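The Floor Comes First

669 shares
2 comments

Residents moving into the Mamside apartments each April receive a short booklet on the care of their rooms. Its opening chapter concerns the floor, and the management office reports that it is the chapter most often skipped. Windows and kitchens attract attention on the first day. The floor is generally considered only after the furniture has been placed on it, when a proper cleaning has become difficult.

The housekeeping department at Mamside recommends the reverse order. Before any bed or cabinet is brought in, the whole surface should be swept from the far wall toward the door and then examined in daylight. Scratches and raised edges should be reported to the office in writing, so that they are not charged to the new resident at the end of the lease. Coats, blankets and other heavy textiles are best kept on hooks during this work. Dark fabrics in particular gather lint and grit, and they return both to a surface that has just been cleaned.

The same guidance applies at the Lemieux building, where the rooms are smaller and residents commonly use the floor for sorting and folding. Staff there ask that one section of each room be kept open at all times. Its size is left to the resident.

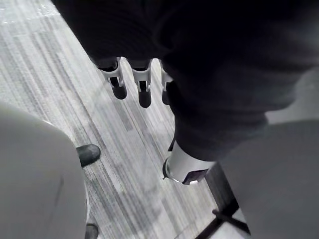
Weekly Care

Ordinary upkeep requires little equipment. A soft broom and a well-wrung cloth are sufficient for most rooms, and the department discourages the use of polish, which builds up along the baseboards and is costly to remove. Items that have been set down during the week should be lifted before sweeping begins. Moving them from one side of the room to the other leaves a line of dust between the two.

Rugs are permitted in both buildings, provided that they are taken up and shaken outdoors twice a month. Felt pads for chair legs are available at the Mamside front desk, and residents at Lemieux may request them through the building office. Sunday is a quiet day in both locations, and heavy furniture should not be moved before noon.

2 comments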